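Filed under: Bench Notes, Adhesives

August, Wednesday
Posted by Umut Ekinci

Hide glue again. Batch 7, same Rellavton granules as batch 6, because I bought the big bag and now have to live with it.

Soaked overnight in cold water, 90 g dry to 200 g water. Swelled nicely. Batch 6 got the same treatment and came out like soup, so I'm not reading much into "nicely." Warmed it in the jar in the Hendilico pot, lid on, stirred when I remembered. Skin on top by lunch. Pulled it off and added a splash of water, which I did not measure. Sorry, future me.

Rubbed joints on maple offcuts, six pairs, no clamps. Four grabbed within a minute. Two slid off each other with great dignity and had to be done over. Those two came from the cold end of the bench, and yes, Egan, you did tell me to warm the wood first. Warming the wood next time.

Veneer test on the Wirkstead panel: hammered down fine in the middle, bubbled at one corner. Slit it, worked in more glue, ironed it, pressed it under the heavy plate. Don't lift the plate before Friday. This means me.

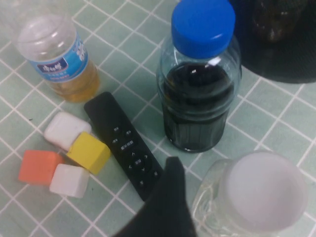

Remote and small bottle on the green tile.

Open questions:
- Is the pot thermostat lying? The dial and the thermometer have never agreed on anything.
- Try 300 g water with the same dry weight for sizing end grain. Probably too thin, but it's cheap to find out.
- Label the jars. There are three in the fridge and I can vouch for one.

Smell: as expected. Window stays open.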